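November, evening

The rain did not stop since morning and I baked the bread again. It is the fourth loaf from the same recipe, and I write it down now while I still remember what I changed, because last time I trusted my memory and my memory was wrong.

The recipe is from Tipene McAlister, who wrote it for me on the back of a receipt from the Hikeo shop. He says 117 grams of rye flour and the rest wheat. I asked him why not 120, and he answered that his grandmother's cup holds 117, he weighed it. So I also weigh 117. The rest I did by his paper, only I gave the dough two hours by the radiator. His kitchen is warm and mine is not.

The first two loaves were flat. The third was better but had a wet line near the bottom, like a piece of cold butter. I think I cut it too early. Today I put it back in the oven without the tin, upside down, and I waited until it was fully cold before I took the knife. This was very difficult. The whole flat smelled of caraway. 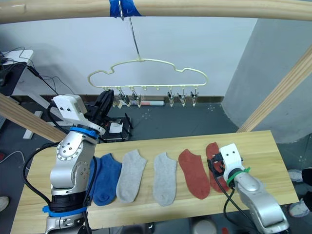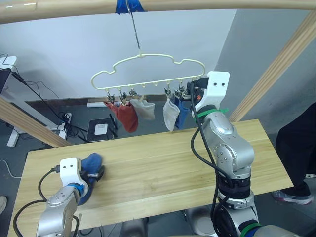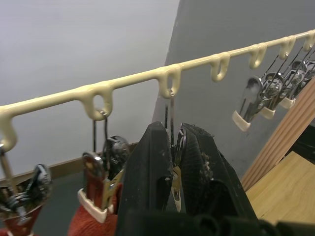 Socks and the cream hanger with its clips.

I cut it at half past five. The wet line is gone! The crust is a little too hard on one side, I should turn the loaf in the middle of the baking. The crumb is closer than in Tipene's bread, but it holds butter well and it does not break when I bend the slice. I ate two slices standing up and then one more at the table with a pickled cucumber.

There is still the question of the salt. The paper says "a spoon" and does not say which spoon. Until now I used the small one, and today I used the small one with a hill on it. It is better so. Next time I will put it on the scale before it goes in the bowl.

The Stosari rye is finished, only some 80 grams are left in the bag. In the shop they had Painemal flour, which is darker and costs less. I don't know if it drinks the same amount of water. Maybe I will try a half loaf first, it is a pity to spoil a big one.

I wrapped the other half in a cloth for Tipene. He will press it with his thumb and say nothing for a long time, as he did with the third one. I would like to know his opinion about the crust.

To buy: caraway, yeast, baking paper. Ask about the spoon.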